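搬家之后的水费单

06/04/2018 Maeve Mulligan

二月份搬进现在这套房子的时候，我没有把水费当回事。以前租的地方水费包在房租里，每个月转一笔钱就完了，从来不知道自己用了多少水。新房东把水表过户的表格给我，我签了字，抄了一个起始读数，然后就忘了。

第一张账单来的时候是457块。我以为是把前面住户的欠费算进来了，打电话去问，对方查了一下说没有，就是这一期的用量。我又问是不是抄错表了，她让我自己去看一眼读数，跟账单上的对一对。我去看了，对得上。

这篇就写一下后来怎么查的，过程不复杂，但是前后拖了不少时间，主要是我自己一开始方向不对。

我最早怀疑的是洗衣机。这台机器是上一个房客留下来的，牌子是Paveo，说明书已经没有了。我连着几次洗衣服之前看一次水表，洗完再看一次，把数字写在冰箱上的一张纸上。结果每次用的水都差不多，也不算多。快洗省一点，标准洗多一点，都在正常范围里。为了这件事我有一阵子攒着衣服不洗，现在想想没有必要。

然后怀疑热水器。热水器下面的泄压阀会滴水，我拿一个量杯在下面接了一夜，早上看只有一个底。这点水放一年也到不了那个数。
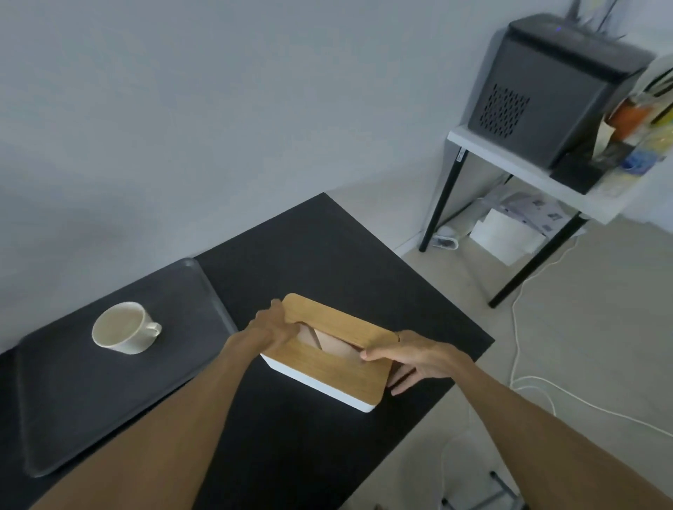
真正有用的办法是同事告诉我的，而且非常简单：睡觉之前把所有龙头关好，看一眼水表，早上起来用水之前再看一眼。两次读数应该一样。如果不一样，就是哪里在漏，跟生活习惯没有关系。我之前一直在算自己用了多少，没有想过先看看不用的时候走不走。

那天晚上我睡前记了一次，早上再看，走了107升。夜里没有人起来用过水。

接下来要分清楚是屋里漏还是屋外漏。我们这种老房子，水表在楼道的井里，从表到屋里还有一段管子，进屋之后在厨房水槽下面有一个总阀。把总阀关掉，再去看表，如果表还在走，漏点就在总阀外面；如果停了，就在屋里。我关总阀的时候费了点劲，阀门大概很多年没有动过，手柄上全是水垢，拧的时候一直怕把它拧断。后来用毛巾包着慢慢来回活动，才关上。表停了。

所以是屋里。屋里用水的地方就那么几个：厨房一个龙头，洗手池一个龙头，淋浴，洗衣机，马桶。每个下面都有角阀，一个一个关，关一个看一次表。我在楼道和屋里之间来回跑，邻居开门问我是不是停水了，我说没有，在查漏。她说她家前年也查过，最后是墙里的管子，把瓷砖敲了。我听完心里不太踏实。

关到马桶的时候，表停了。

我有点不相信，马桶我是听过的，没有水声。后来才知道慢漏是听不见的，水顺着里面的壁往下走，一点声音都没有。有一个土办法，往水箱里倒一点有颜色的东西，食用色素或者浓一点的茶都行，等半个小时，中间不要冲水，看下面的水有没有变色。我倒的是红色食用色素，做蛋糕剩下的，二十分钟不到下面就粉了。

打开水箱盖，问题是底部那个橡胶密封圈，已经变硬了，摸上去手指是黑的。进水阀倒是好的，所以水箱里的水位一降，它就补一点，补满就停，过一会儿再补，就这样一整天重复。

配件我先去了楼下的五金店，老板拿出三种，说不知道我家是哪一种，让我拆了带来比。我不想在马桶不能用的情况下出门，就先量了尺寸拍了照，再去的时候他说应该是Madigan那种老款，店里没有，要订。等了9天。这9天里我平时把马桶的角阀关着，要用之前打开，冲完再关，习惯了也不算麻烦，就是客人来的时候要解释一遍。

换的过程比我想的简单。关角阀，冲一次把水箱放空，剩下的水用海绵吸干，把旧的密封圈摘下来，新的卡上去，链条挂回原来的位置。唯一要注意的是链条的长度，我第一次挂得太紧，盖子压不实，还是漏，往下放了两个扣就好了。全部弄完不到一个小时，其中一半时间在擦地。

换好之后又做了一次夜里的测试，两次读数一样。下一期账单回到了两位数。

费用方面，密封圈本身很便宜，连跑腿的公交钱都算上也没有多少。我之前问过一家上门检漏的公司，叫Irnumari，报价1000，不含维修。人家的报价大概有道理，如果真是墙里的管子，没有仪器确实找不到。但是我这种情况，自己花一个晚上关几个阀门就能分出来，没必要一上来就请人。

多交的那部分水费我也问了能不能减免。客服说如果是地下或者墙内的暗管漏水，凭维修单可以申请，马桶和龙头属于用户自己的器具，不在范围里。我没有再争。

另外几件顺手做的事也记一下，免得以后忘了。

总阀我请人换了，原来那个虽然能关，但是关过那一次之后手柄下面开始渗水，用纸巾擦一下就湿。新的是球阀，转九十度就关死，出远门的时候可以随手关掉。

水表我现在每个月初看一次，写在记账的本子后面。以前住Trunia路的时候，房东老太太就是这样记的，电表水表煤气表，每个一列，我那时候觉得她很闲。

洗手池的龙头也有一点滴，拆开看是垫片磨了，家里工具盒里正好有一个能用的，换上就不滴了。淋浴头没有问题。

热水器泄压阀那边还在滴，量还是那么一点。我问了厂家，说加热的时候滴几滴是正常的，下面接根管子引到地漏就行。管子买了，还没有装。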